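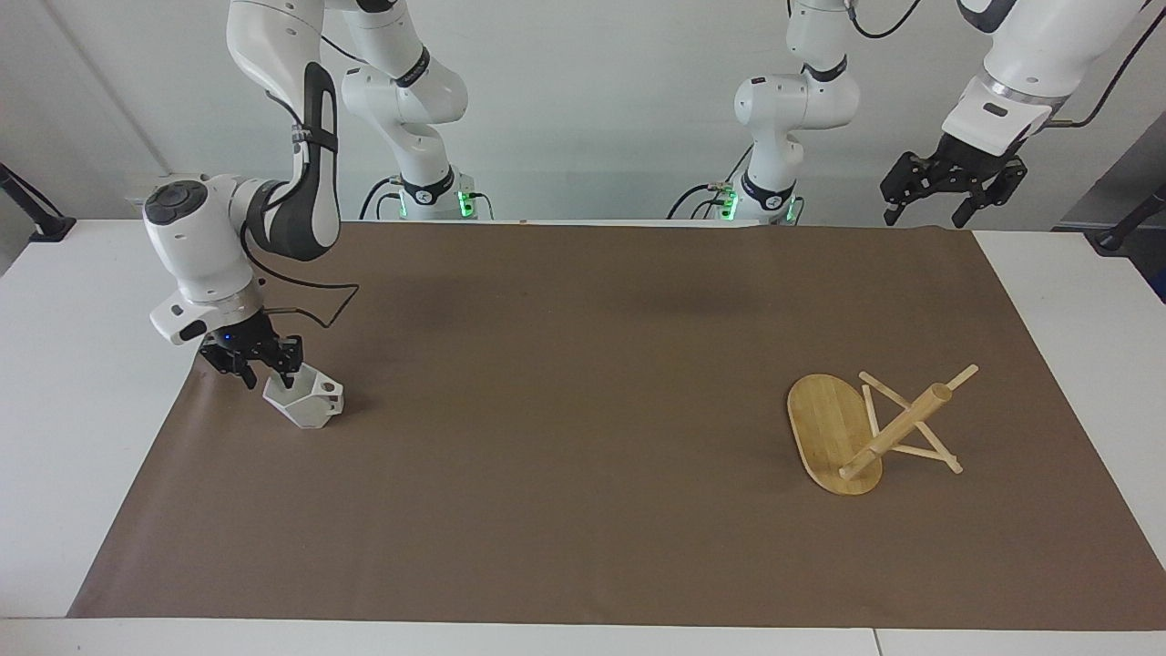

I've been taping hockey sticks for 34 years and I'm fussy about grip, so the Trolteck Olside had a lot to prove. It's a cloth tape with a slightly waxy feel, made for the top hand, and it's the one I now sell most of. I tested it the dull way, on my own stick, all through the Sestmont winter league. The knob is where it shines! I build mine up with flat sides, a bit like that white six-sided cup over the brown paper, and the edges stay crisp under a wet glove for 7 games before I fancy a change. Round knobs are fine too, of course.

It comes in black or white, and one roll does two senior sticks (three if you're stingy with the overlap).
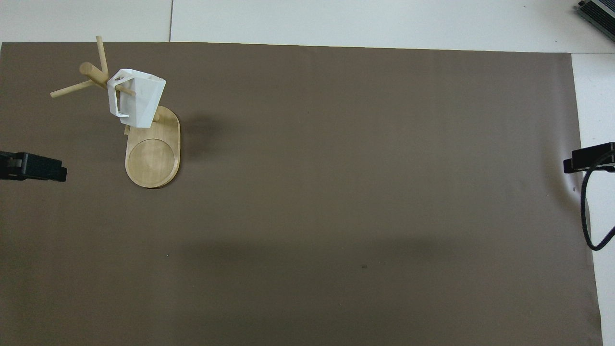

Goalies should go for the wider Paredes roll instead - same cloth, more stretch, and it tears cleanly by hand. I'd still keep scissors in your bag. Club boxes are back in stock until September, and I'm happy to mix colours if you ask when you order.

Evdokia Athanasiadis, 10 May 2024

Contact us | © Sestmont Hockey Supplies | Back to top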